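第四节 拆旧、找平和下柜安装

前面三节讲的是量房、下单和收货，看到这里的朋友，家里客厅大概已经堆满纸箱了吧？我懂，我当时在纸箱中间吃了好几顿泡面。这一节开始真正动手：把旧橱柜拆掉，把墙和地收拾平，再把新的下柜一个一个装上去。吊柜和台面放在第五节，先别急着拆那几箱。

我自己装的是 Nidetti 的成品柜体，配 Wesitz 的调节脚和铰链，所以下面提到的零件叫法都跟着这两家走。你用别家的也没关系，道理相通，只是螺丝规格要以你手里那份说明书为准。这份指南最早是我装完自家厨房以后写给邻居看的，后来邻居又传给邻居，提意见的人多了，就越改越长。2022年6月这一版主要重写了找平那一段，旧版里我写得太含糊，害得好几位朋友柜子装到一半又拆下来，对不住啦！

4.1 开工前

先把这些东西凑齐，放在一个伸手够得着的地方：

水平尺两把，一长一短。长的那把越长越好，我用的是借来的。
激光水平仪，没有的话用透明水管灌水也行，老办法，慢一点而已。
充电电钻，批头多备几个，十字的磨得特别快。
冲击钻和配套钻头（墙是混凝土或实心砖才用得上）。
木工夹，至少两只，夹口要包软垫，不然会在柜门边上留印子。
薄木楔一包、铅笔、卷尺、美纹纸胶带。
护目镜、手套、防尘口罩。

注意：动手之前关掉厨房的水阀和燃气阀，断开厨房那一路的电。关完以后把水龙头打开放一放，再拿验电笔把每个插座都测一遍。燃气管我强烈建议请燃气公司的人来拆接，自己千万别碰，我再怎么爱动手，这一步也是老老实实打电话约的人。

4.2 拆旧柜

步骤1　把抽屉全抽出来，柜门全卸下来。柜体轻了，后面好搬得多。卸下的铰链先别扔，装个袋子，万一杂物间的柜子哪天坏了还能顶一顶。

步骤2　沿着台面和墙的接缝，用美工刀把老玻璃胶划开。多划几遍，刀片要新。很多人图快，直接上撬棍，结果墙砖跟着台面一起下来了。

步骤3　从底下找台面的固定螺丝。人造石台面常常没有螺丝，只打了胶，这时候用薄铲刀一点一点往里探，听到“啪”的一声闷响就是松了。石材台面要两个人抬，长的要三个人，竖着抬，平着抬容易从水槽那个开孔的地方断掉。

步骤4　拆水槽下水。底下垫个盆，存水弯里那点水的味道……你会记住的。拆完马上用抹布把墙上或地上的排水口塞住，既挡臭气，也防止螺丝滚进去。

步骤5　柜体之间的连接螺丝先松，再松靠墙的固定螺丝，然后从最外侧那个开始往外搬。转角柜一般最后动。

提示：旧柜子后面经常藏着惊喜。我家是一截早就没人用的铁水管，Shirley Li 家是一整面没贴砖的毛坯墙。看到发黑发霉的地方先停下来，把渗水的原因找到再往下走。她那时候心急，想拿新柜子一挡了事，还好被我拦住了，后来查出来是隔壁卫生间的角阀在渗。

4.3 检查墙面和地面

这一段是整节里最值得慢慢做的。柜子出厂的时候都是方方正正的，可房子不是，尤其是有点年头的房子。Hanneke Timmermans 住的那栋老房子门楣上刻着1783，她家厨房的地从窗边到门口一路往下走，弹珠放上去自己会滚。我去帮忙的那天光是找最高点就找了一上午，她在旁边煮咖啡，一壶接一壶。

步骤6　把地扫干净，再扫一遍。一粒砂子就能让水平尺说谎。

步骤7　在要装柜的范围里，用激光仪打一条水平线到墙上，高度随意，齐腰最方便。然后每隔一段，从这条线往下量到地面，把数字直接用铅笔写在墙上。数字最小的那个位置，就是地面的最高点。

步骤8　从最高点往上量出下柜的总高度（柜体加调节脚的最短长度，再留一点点余量），在墙上画一条长长的水平线。后面所有下柜的顶边都对着这条线走。这条线请务必画得清楚，我会在旁边贴一道美纹纸，免得被灰蹭没了。

注意：一定要从最高点开始。从最低点开始的话，装到高处调节脚已经缩到底了，柜子还是高出来一截，那时候就只能全部返工。旧版里我就是没把这句话写清楚。

步骤9　拿长水平尺或者一根直的铝合金条贴着墙滑一遍，找鼓包和凹坑。鼓包能铲就铲，凹坑用铅笔圈出来，装柜的时候在那里塞木楔。

步骤10　看墙角是不是直角。用卷尺从墙角往一边量60厘米，往另一边量80厘米，两点之间如果正好是100厘米，恭喜你！差一点也别慌，转角那里留条调整板就能盖住。差得多的话，台面下单之前要把实际角度告诉台面厂，这一条我在第五节还会再啰嗦一次。

4.4 组装柜体

柜体可以提前一天在客厅里装好，我就喜欢晚上边听广播边装。地上铺条旧毯子，板子放上去不会刮花。

步骤11　对着清单点板件。侧板分左右，看铰链孔的位置就知道了，孔朝前。背板有光面和毛面，光面朝里。

步骤12　先敲木榫，后上偏心件。木榫抹一点白胶，一点就够，挤出来的马上用湿布擦掉。偏心件拧到感觉吃住劲就停，别再使劲，颗粒板一旦拧花了，那个孔就废了。

步骤13　背板推进槽里之前，先量两条对角线，一样长才是正的。背板一装上，柜子的形状就定住了，想改很麻烦。

步骤14　翻过来装调节脚。Wesitz 的脚座是卡进去再上螺丝的，有一侧带箭头，箭头朝柜体前方，这样后面踢脚板的卡扣才对得上。我第一次装反了，15个脚全部重来，气得去阳台站了一会儿。

提示：水槽柜不要装整块背板，或者先对着墙上的水管位置开好孔。开孔比管子大一圈就好，大太多柜子会软。孔的切口刷一层清漆或者抹一道密封胶，水槽柜里总有潮气，裸露的板芯很容易发胀。

4.5 下柜就位

步骤15　先放转角柜。没有转角的一字形厨房，就从靠墙的那一头开始。柜门先不装，抽屉也别放。

步骤16　调节脚先转到差不多的高度，把柜子推到墙边，然后对着墙上那条线细调。顺序是先调后面两只脚，让柜子后沿齐线，再调前面两只脚，让柜面前后水平。短水平尺在柜顶横着放一次、竖着放一次。

步骤17　第二个柜子推过来，重复步骤16，调到和第一个齐平，然后用木工夹把两个柜子的前沿夹紧。用手指在接缝上来回摸，手比眼睛灵，有一点高低都摸得出来。

步骤18　夹着别松，在侧板上靠近铰链的位置钻引导孔，上连接螺丝。引导孔千万别钻透到对面。我在钻头上缠一圈美纹纸当记号，钻到胶带就停。

步骤19　一个接一个往下走，每装完一个都回头拿长水平尺把整排量一遍。误差会一点点攒起来，攒到最后一个柜子就塞不进去了。

步骤20　整排连好之后再上墙。柜体后沿的固定条和墙之间如果有空隙，塞木楔塞实再拧螺丝。直接硬拧，柜子会被墙拉歪，前面所有的找平都白做。

注意：往墙上钻孔以前，先弄清水管和电线怎么走。一般是从插座、龙头的位置竖直往上或往下，但老房子什么走法都有。有探测仪就用探测仪，装修时拍过水电照片的，这会儿翻出来看。

洗碗机的位置要特别说一句。留空净宽按机器说明书来，两侧如果没有柜子，要立一块支撑板，不然台面那一段是悬着的。支撑板也要站在同一条水平线上，底下垫塑料垫片，别让板边直接碰地，拖地的水会一路吸上去。

4.6 装门、调铰链

这是最有成就感的一段，厨房忽然就像个厨房了！

步骤21　铰链底座已经在柜体上的话，柜门靠上去从上往下扣，听到咔嗒声再松手。大门板找个人扶着。

步骤22　先关上所有的门看一眼整体，再动螺丝刀。铰链上一般有三处可调：最靠前那颗管左右，最靠后那颗管前后，底座上的管高低。一次只动一颗，每次转半圈，关门看，再转。

步骤23　缝隙以抽屉面板为准，别以旁边的门为准。抽屉滑轨的可调范围小，门要去迁就它。Steinarsdóttir 那套老款指南里写的是反过来做，我两种都试过，还是先定抽屉省事。

步骤24　都调好了，在门和抽屉内侧贴防撞胶粒，上下各一颗。

提示：刚装好的门过一阵子会稍微下坠，很正常。等碗碟都放进去用上一段时间，再统一微调一次。

4.7 常见的毛病

门关上又弹开一点：多半是铰链前后没调好，门板顶着柜体了。把靠后的那颗螺丝往外退半圈试试。

抽屉推到底有一边翘：两根滑轨高低不一样。把抽屉拿出来，用短水平尺量滑轨，重新定位低的那根。

走过去柜子会晃：有一只脚没吃到力。趴下去用手挨个转一转，能轻松转动的那只就是，往下拧到碰地再多给一点劲。

踢脚板老掉：卡扣歪了，或者地面在那个位置低太多。后一种情况可以把踢脚板下沿按地面的斜度刨一下，再压一道密封条。

螺丝孔拧花了：把牙签蘸白胶塞满，等干透，齐平剪掉，重新拧。9毫米以上的大孔就别用牙签了，换木榫堵上再钻。

4.8 收工前的检查

整排柜顶再量最后一遍水平，数值写在墙上那条线旁边，台面师傅来量尺的时候会谢谢你的。水槽柜里的管子用手够一够，看能不能顺利接上。断电断水的话，先别急着恢复，等管道接好、试过漏再说。

地上的木屑和螺丝当天就清掉。我们家有小孩也有猫，所以我每天收工都拿块磁铁在地上扫一遍，每次都能吸出几颗我发誓没掉过的螺丝。剩下的零件按袋装好写上字，五金件尤其别混，第五节还要用。

台面从量尺到送货通常要等，我那次从 Hadport 订的，等到9月才装上。这段日子想凑合做饭的话，找一块结实的板子搁在下柜上，底下垫防滑垫，放个电磁炉就能开火。板子别用螺丝固定，也别在上面剁骨头，超过70公斤的东西更不要往上压（包括站上去换灯泡的你）。靠近水槽的那一段铺张塑料布，水顺着板缝流进柜子里，新柜子还没用就先泡坏了，多冤哪。

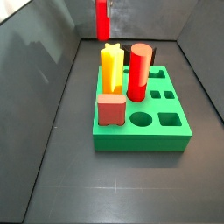
等台面的时候还可以先把吊柜的挂片位置画出来。从下柜那条水平线往上量，画的时候把台面的厚度加进去，墙砖要不要贴到吊柜底下也趁早想好。画完先别钻孔，拿纸箱裁成吊柜大小贴到墙上，过两天日子，看看开柜门会不会碰头，油烟机那边够不够宽。我家先生个子高，纸箱贴上去的头一个早上他就撞了，于是我们把整排往上挪了一点，铅笔线擦掉重画，也就一会儿的工夫。挂片的螺丝怎么选、空心墙怎么办，都写在第五节开头，翻过去接着看就行。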